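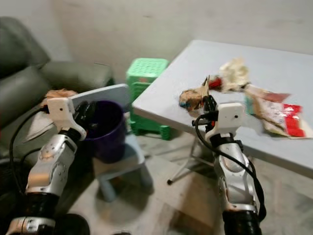
Abräumen ist keine Greifaufgabe

Ein Kommentar von Mitali Akanda

Wer Zweiarmsysteme für den Haushalt bewertet, misst meist die Greifquote. Das Objekt gilt als gegriffen, wenn es den Kontakt zur Auflage verliert, und als entsorgt, wenn es im Behälter liegt. Für Prüfstände mit Würfeln genügt das. Für einen Tisch mit zerknülltem Papier und einer flachgedrückten Snackverpackung halte ich es für unzureichend.

Die interne Prüfvorschrift, nach der wir bei Evitz arbeiten, umfasst 451 Einzelpunkte. Davon betreffen 4 den Behälter. Geregelt sind Öffnungsweite, Randhöhe, Füllstand und Abstand zur Tischkante. Ungeregelt ist, worauf der Behälter steht. In Wohnräumen steht ein Eimer aber auch einmal auf einem Kunststoffhocker zwischen Sofa und Klapptisch. Damit ändern sich Kipphöhe und zulässige Seitenkraft, und der Arm arbeitet über einer Unterlage, die für diese Last niemand ausgelegt hat.

Drei Änderungen wären nach meiner Auffassung ohne großen Aufwand möglich.

Erstens: Die Standfläche gehört ins Protokoll. Art, Höhe und Material der Unterlage sind vor dem ersten Lauf einzutragen. Bei Plevby geschieht das seit Juni, der Mehraufwand liegt unter einer Minute je Aufbau.

Zweitens: Hält ein Arm ein flächiges Teil über oder neben dem Behälterrand, ist dieser Zustand eigens zu bewerten. Derzeit wird er dem Greifvorgang des anderen Arms zugeschlagen. Eine Berührung zwischen Platte und Rand taucht dann in keiner Auswertung auf, solange der Eimer nicht fällt. In unserem Bestand von 3.212 Läufen lässt sich deshalb nicht nachträglich feststellen, wie oft es dazu kam.

Drittens: Polstermöbel und Textilien im Arbeitsraum sind als Hindernis zu führen. Ein Tuch auf der Sitzfläche ist kein Abfall, wird von der Objekterkennung aber mitunter so behandelt. Der Entwurf von Barua sieht dafür eine Sperrzone vor - ein brauchbarer Ansatz, sofern die Zone am Möbel und nicht an der Raumkoordinate hängt.

Gegen strengere Regeln wird eingewandt, sie machten alte und neue Messreihen unvergleichbar. Das trifft zu. Ullis hat fast 2.000 Läufe nach der bisherigen Fassung dokumentiert und müsste einen Teil wiederholen. Ich würde die alten Reihen mit Versionsvermerk stehen lassen und die neue Fassung nur für neue Aufbauten verbindlich machen. Offen bleibt der Grenzwert für die Seitenkraft am Behälterrand, dazu fehlen bisher Messungen auf Hockern und vergleichbaren Unterlagen.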